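How to Repaint a Plain Room in a Weekend

I love painting rooms. It's the cheapest big change you can make to a house, and you get to see it happen in front of you! The back room at our place in Nancombe got its third color this October, and these are the steps I follow every time.

What you need

A 9-inch roller with two covers, an angled brush, painter's tape, drop cloths, filler, fine sandpaper and a gallon of wall paint. A gallon was plenty for my walls with two coats, but measure yours and check the can (coverage varies a lot from brand to brand).

Pick your colors next to each other

Beige and gray can look lovely together, but some grays turn purple beside a warm wall. Paint big swatches on cardboard, lean them in the corner where the two colors will meet, and look at them in the morning and again at night. Check them against the floor too. Brown wood warms everything up more than you'd expect. 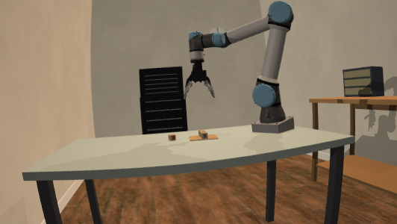

Step 1: Clear and clean

Move what you can, push the rest to the middle and cover it. Wipe the walls with warm water and a drop of dish soap, then let them dry fully. Fill the dents, sand them flush and dust again.

Step 2: Cut in

Brush a band along the ceiling, baseboards and corners. Do one wall at a time so the edge is still wet when you roll into it. My neighbor Nahuel Gallardo cuts in without tape and gets a perfect line, which I find amazing, but I still tape!

Step 3: Roll

Load the roller well and work in tall, overlapping strips from top to bottom. Don't press. 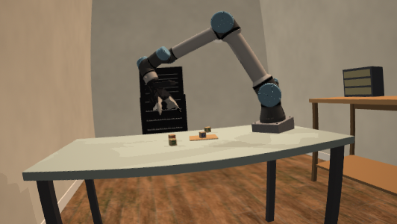
If the roller starts to sound sticky, it needs more paint. Once a wall is covered, leave it alone, even if you spot a thin patch. The second coat will take care of it, and going back over half-dry paint leaves marks you'll see every sunny afternoon.

Step 4: Second coat

Wait as long as the can says, then repeat steps 2 and 3. Pull the tape slowly, at a 45-degree angle, while the last coat is still a bit soft. Save the leftover paint in a jar with the color name on the lid.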